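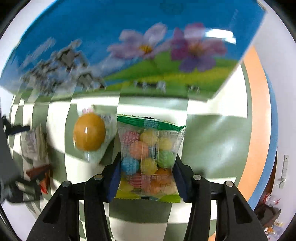
Round sweets in a small clear bag, green crimp at the top.

Natine 4 for long-form writers: six months with a manuscript tool

Reviewed by Rosário Simões, 18th February

Natine is a desktop writing program for novels and other book-length work. It is made by Bestance and sold as a one-off purchase, with paid upgrades between major versions. I moved a half-finished novel into version 4 in September and have used it for nearly all drafting and revision since then, including the preparation of a submission copy for a first-novel competition. The comments below apply to the desktop release. The tablet version shares the file format but leaves out the compile settings, and I have only used it for reading.

Setup

Installation took a few minutes. On first launch the program asks where projects should live and offers its own sync folder as the default. I declined and used an ordinary folder with my existing backup. A project is a directory of small text files plus one index file. Individual scenes can be opened in any editor if the program is not to hand, but they should not be renamed outside it. I renamed two as a test. The index lost both, and they had to be re-attached by hand from the Unplaced list.

Import

The manuscript arrived as a single word processor document of 710 pages, double spaced, with chapter headings in a named style. Natine split it at the headings without fault. Scene breaks were less reliable. It recognises three asterisks or a blank line followed by a hash, and my breaks were a single centred ornament. The import dialogue has a field for a custom break, but it accepts plain characters only and the ornament was a font glyph. I replaced the glyphs in the original document and imported again.

Italics survived. Small capitals did not, and were turned into full capitals with no warning. Comments came across as margin notes with the author's initials kept, but the date on each was reset to the date of import. Anyone who relies on dated comments from an editor should keep the original file.

Drafting

The editor is plain and quick. Typing does not lag in long scenes, and the find box returns results across the whole project as fast as I can read them. Line width, spacing and paper colour can be set separately from the output format. Full-screen mode hides the outline but keeps a thin word counter at the foot, which can be switched off under View and comes back after each update.

Targets can be set by session, by scene or by deadline. The deadline target recalculates the daily figure each morning from what is left. It counts net words, so a day of cutting raises the next day's figure. There is no setting for gross words. During revision I turned targets off altogether.

The autosave interval defaults to 60 seconds and can be shortened. I had one crash in the period, while dragging a group of 16 scenes from one part to another. The text was intact on reopening, but the scenes had returned to their old position.

Outline and cards

The outline pane is the strongest part of the program. Each scene carries a title, a synopsis and up to eight custom fields. I use fields for point of view, location and story date, and the outline can be sorted by any of them without disturbing the reading order. Sorting by story date found two errors in my chronology that three full read-throughs had missed.

The card view shows the same information with less of it visible. Cards cannot be resized individually and a synopsis longer than four lines is clipped. It is usable on a large monitor and cramped on a laptop.

Snapshots

A snapshot stores the state of a scene or the whole project. Comparison is side by side, with insertions and deletions marked at word level. Moved paragraphs are shown as a deletion and an insertion, so a scene that has only been reordered looks heavily rewritten. Whole-project snapshots are slow – on my machine about 200 seconds for the full manuscript – and the program cannot be used while one is being taken.

Compile

Output formats are word processor document, print-ready page file, e-book and plain text. The supplied manuscript template gives a title page, running header and page numbers. The competition's rules asked for no author name anywhere in the file. The template has an Anonymous box, which clears the title page and header but leaves the name in the document properties. I found this only on checking the output, and removed it by hand. Bestance support confirmed the behaviour within two days and said it was on the list. It was still present in the release I am using now.

The e-book output passed validation at the first attempt. Chapter openings and the contents list were correct. Footnotes are gathered at the end of each chapter with no option to place them at the end of the book.

Compared with Skisance and Sârbu

Skisance costs less and has better collaboration, with two people able to work on a project at once. Its outline allows only title and synopsis, and I found it thin above novella length. Sârbu is the more capable layout tool and the one to buy if the books are to be self-published in print. Its drafting editor is slow, and its files cannot be read by anything else. Several writers I know draft in Natine and lay out in Sârbu. The transfer by word processor document works, provided scene breaks are set to plain characters first.

Faults noted

Small capitals lost on import.
Comment dates reset on import.
Author name kept in document properties after an anonymous compile.
Word counter returns after updates.
Spelling dictionary is per project and cannot be shared. Names added for one book must be added again for the sequel.

Verdict

Recommended for novels with several viewpoints or a complicated time scheme, where the outline fields justify the price. For a short, linear book an ordinary word processor will do as well. Check every compiled file before sending it anywhere, including the properties panel. Owners of version 3 who do not use the custom fields can skip this upgrade; the editor itself has hardly changed.

Version tested: 4.2, paid for by the reviewer.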